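Terrazzo-look counters: would you do it again?

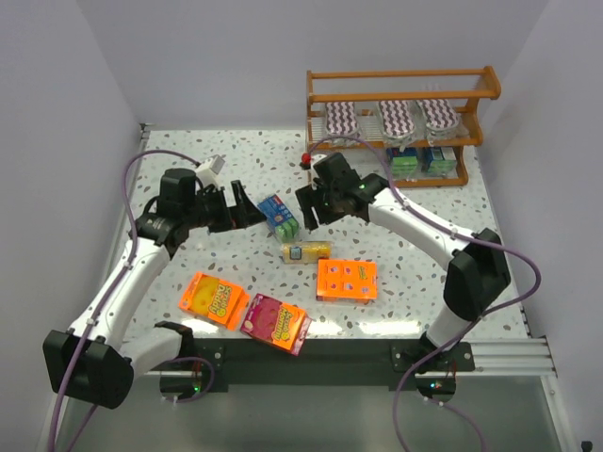
White with small gray, brown and black flecks

Kitchens & Baths > Counters and Surfaces

fleckfan
Posted February 2024

OK, I have fallen completely in love with speckled surfaces and I need people who have lived with one to talk me into it or out of it. White background, small chips, nothing too big or too colorful. We're redoing the kitchen in our little house in Fallov and the counters are the one thing I get to pick without any discussion (my other half got the stove, fair trade!).

The run is 14 feet total, with one corner and an undermount sink. I've got quotes for three things: real cement terrazzo poured in a shop, a quartz with a terrazzo pattern from Dreliron, and laminate. The real stuff is the most gorgeous thing I have ever put my hand on. It's also the most expensive by a mile.

What I want to know: does it hide crumbs as well as everyone says? Does it get busy to look at? And did anybody go for the laminate and end up happy?

mudroom_mary
Reply #1

Do it do it do it! We put a small-fleck quartz in at our last place and I still miss it. It hides everything. Coffee grounds, toast crumbs, pepper, all of it vanishes. I loved walking into that kitchen in the morning, the light would hit the brown flecks and the whole room felt warm even in January.

One tip: bring home the biggest sample they'll lend you. A little square tells you nothing about how the flecks look over a long run.

plainoak
Reply #2

I'll be the grump. Hiding crumbs is a bad thing. I had a speckled counter in a rental and I was forever putting my forearm down in something sticky that I couldn't see. With plain white I know exactly what needs wiping.

Also, think about your backsplash now. You can't put much pattern next to it.

mudroom_mary
Reply #3

plainoak, you wipe the whole counter at night either way, don't you? I never had the forearm problem!

plainoak
Reply #4

I wipe where it's dirty. That's my whole point.

sinkside
Reply #5

We have real cement terrazzo and I adore it, but please read up on sealing first. Ours etched from lemon juice in the first month. There's a dull patch by the sink the size of a saucer and my fabricator in Strand said it would need re-honing to come out. I've made my peace with it (it's a lovely surface and it's going to get old along with us) but if a mark like that would bug you, go with quartz.

Edges are the other thing. Ask for an eased edge. We got them sharp and chipped one with a cast iron pan.

fleckfan
Reply #6

Ooh, the lemon thing worries me, we go through lemons like you wouldn't believe. How often do you reseal?

sinkside
Reply #7

Every 9 months with the stuff the shop gave us. It takes an evening. You put it on, wait, buff it off, and then everybody has to eat takeout. No complaints from the kids.

countertop_kev
Reply #8

Laminate person reporting in and very happy! Ours is the Dimitden pattern, white with small chips. The material came to 600 dollars for a galley kitchen and I cut and glued it myself over a long weekend. Visitors touch it and ask if it's stone. From across the room it's wonderful.

Downsides: you can't set a hot pan on it, and if you look for the pattern repeat you will find it. I found mine on day two and now my eye goes right there. No undermount sink either, at least with what I bought. We did a drop-in.

plainoak
Reply #9

Careful with the laminate seam at that corner. Speckles don't hide a bad miter as well as people think, and if water gets in it swells. Seen it happen twice.

countertop_kev
Reply #10

Agree on the seam, disagree that it shows. Mine is tight and I have to hunt for it. Seam filler in the background color, then leave it alone overnight. It's a patience job.

tilebytile
Reply #11

Nobody has mentioned fleck size so I'm going to! Small chips read as a soft gray-white from a distance, so they're easy to live with. Big chunky ones are a lot of fun but they run the room. In a small kitchen I'd stay small and keep to two or three chip colors. Gray, brown and black on white goes with nearly any cabinet, wood or painted.

Matte or polished? That matters more than people expect. Polished shows streaks under lights. I'd go matte every time.

mudroom_mary
Reply #12

Ours was polished and yes, streaks. A dry microfiber cloth after the wet one sorted it out.

fleckfan
Reply #13

You are all wonderful. I've asked Dreliron for a big loaner piece in the matte finish and I'm going to leave it next to the stove for a week and cook on it. If I put my arm in jam, plainoak, I'll come back and admit it.

Leaning quartz because of the lemons and the sink. Still dreaming about the real thing though. Has anyone used the poured stuff somewhere low-risk, like a windowsill or a bathroom shelf?

sinkside
Reply #14

Yes! Our fabricator made a hallway shelf out of the sink cutout. Ask whether yours has offcuts, they usually end up in a pile out back.

plainoak
Reply #15

A shelf I could get behind. Post the cabinet color when you've picked it.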